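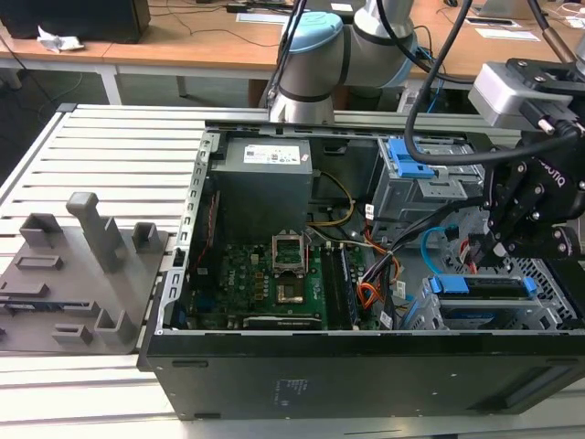
Abb. 4: Geöffneter Desktop-PC, Seitenteil abgenommen

4.3 Wettkampfserver und Mattenrechner einrichten

Dieser Abschnitt gilt für Brurus Turnierleitung ab Programmstand 24.07.2018. Er setzt voraus, dass die Grundinstallation nach Abschnitt 4.2 abgeschlossen ist und die Meldeliste als Datei vorliegt.

Netz vorbereiten

1. Server einschalten und am Konto »Leitung« anmelden.
2. Alle Mattenrechner per Kabel mit dem Verteiler verbinden. WLAN ist für Anzeigetafeln zulässig, für Mattenrechner nicht.
3. Im Menü »System - Netz« den Port 1702 für die Mattenrechner freigeben. Der Port 1438 bleibt der Anzeige vorbehalten.
4. »Verbindung prüfen« wählen. Jede erreichbare Matte erscheint mit grünem Punkt.

Hinweis: Erscheint eine Matte gelb, stimmt die Uhrzeit des Rechners nicht mit der des Servers überein. Zeitabgleich auslösen und Prüfung wiederholen.

Meldeliste einlesen

5. »Wettkampf - Neu« öffnen und Altersklasse, Kampfzeit und Mattenzahl eintragen.
6. Meldeliste über »Einlesen« laden. Erwartet wird eine Textdatei mit Semikolon als Trennzeichen. Das Format des Meldeportals Kosari wird ohne Umwandlung übernommen.
7. Protokoll durchsehen. Doppelte Passnummern werden rot markiert und nicht in die Auslosung übernommen.
8. Nach der Waage die tatsächlichen Gewichte eintragen und die Klasse mit »Waage schließen« sperren.

Achtung: Eine gesperrte Klasse kann nur mit dem Leitungskennwort wieder geöffnet werden. Eine bereits erfolgte Auslosung geht dabei verloren.

Auslosen und verteilen

9. Setzliste eintragen, sofern die Ausschreibung eine vorsieht.
10. Modus wählen: Doppel-K.-o., Einfach-K.-o. mit Trostrunde oder Pool. Bei 2 Teilnehmern stellt das Programm selbsttätig auf »Best of three« um.
11. »Auslosen« wählen und die Liste ausdrucken, bevor Kämpfe auf die Matten gelegt werden.
12. Klassen den Matten zuordnen. Die geschätzte Dauer steht in der rechten Spalte - Golden Score ist darin nicht enthalten.

Anzeigetafel anschließen

13. Tafel des Typs Mizuno oder Flena am zweiten Videoausgang des Mattenrechners anschließen.
14. Unter »Anzeige - Typ« das Modell wählen. Bei Flena zusätzlich die Option »Weiß links« setzen.
15. Probekampf starten und Wertungen, Strafen, Haltegriffzeit und Schlusssignal prüfen.
16. Probekampf verwerfen. Gespeicherte Probekämpfe zählen in der Statistik mit.

Fehlermeldung 162: Der Mattenrechner hat die Verbindung zum Server verloren. Der laufende Kampf wird lokal zu Ende geführt und nach Wiederverbindung übertragen. Mattenrechner in diesem Zustand nicht neu starten.

Weiter mit Abschnitt 4.4, Datensicherung während der Veranstaltung.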